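Members of the Clendthorpe branch voted in June to oppose the removal of Selorm Frimpong, the housing reporter who faces deportation after publishing leaked tenancy records. Roughly 300 people attended the public meeting. 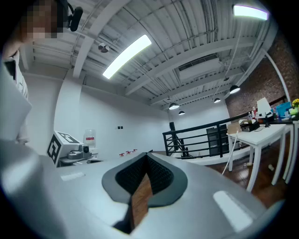 **CIVIL LIBERTIES**

The resolution, moved by Kanchan Tyagi and seconded by Naveen Rajput, calls on the government to withdraw the removal order and restore Mr. Frimpong's work permit. It passed with 203 votes in favor and 40 against – the remaining members abstained.

Speakers from Bastaton described similar cases in their own town, where two writers have lost their permits. Kolbrún Mogensen asked that the branch write to every trade union in the district before the appeal is heard. 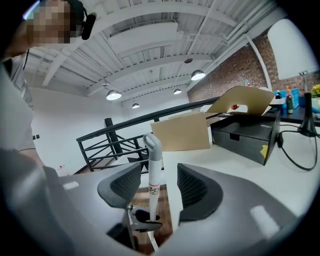

## Appeal Fund

The defense fund will remain open until the hearing closes. Donations may be made at the Stelilton office, where printed copies of the resolution are also available. Akash Sisodia will receive messages of support and forward them to Mr. Frimpong's lawyers.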